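Desk storage: hanging baskets or keep it all in the file organiser?

Home Office and Craft Rooms > Storage

kwok_desk
21st January
I've been sorting out my work table and have got most of the way there, but I'd like opinions before I buy anything else. The table is boxed in on three sides by dark ribbed panels, so there are no drawers and nowhere for a shelf unit. Everything has to stand on the top or hang off the rails.

At the moment the paperwork is in a mint green organiser at the back. Binder on the far left, then the blue folders, then an orange one. Loose papers are at the other end and they are the bit I'm least happy with. 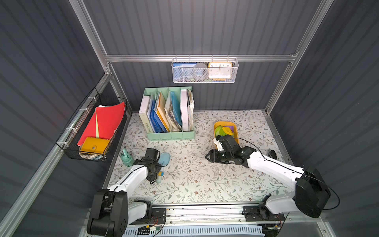 The clock used to be on the table and I was forever moving it to wipe down, so it went up in the white mesh basket on the back rail. The black basket on the left wall is for things I'm dealing with now, which at present means the red folder. It's held on with cable ties. The white one just hooks over.

My question is whether to get a second white basket for the loose papers or find a bigger organiser.

Flakulau
Bigger organiser. Paper in a hanging basket curls at the corners, and after a month you stop looking in it. I had two on the wall in my last flat and both ended up full of old envelopes.

tessa898
I disagree with that. Baskets are fine if each one has a single job. The trouble starts when you put a clock, a book and a round gray thing in the same one. I'd leave the organiser alone and hang another basket next to the first.

Flakulau
A single job is fine in theory. Mine had a single job as well.

Marina Koutsoukos
I do filing for a small lettings office, and the first thing I'd do is go through the loose papers before buying anything. When we moved in September we had 3570 sheets waiting to be filed and only 284 of them needed keeping. The rest went in the shredder. You may find you don't need the extra slot.

Also, put a label on the folders. Blue folders side by side all look the same when you're in a hurry.

kwok_desk
Fair point about the labels. The binder has its name on the spine and I never have to hunt for that one, so I should have thought of it. 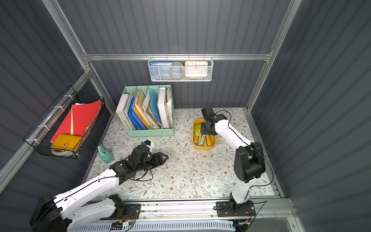

I measured the back rail last night and there is room for another basket the same size, so it can be done. I'd have to shift the first one along a bit. The hooks slide, so that's no bother.

oldpaperclip
What are you using for the table covering? I like the leaf pattern. Mine is plain white and shows every mark.

kwok_desk
It came off a roll from the market. The print is pale leaves with little brown flowers. I can't remember what it cost, but it wasn't much.

Tromero
Going back to the question, I'm with Flakulau on the organiser but not for the same reason. If you hang more on the rail you lose light at the back of the table. I'd want that side kept as clear as possible.

tessa898
A mesh basket hardly blocks any light – you can see the clock through it.

Marina Koutsoukos
Sort the papers first, then decide. It costs nothing.

kwok_desk
All right, I'll do the papers this week and hold off buying. If there's still a pile left over I'll go for the second basket.

Flakulau
Put me down as still voting for the organiser.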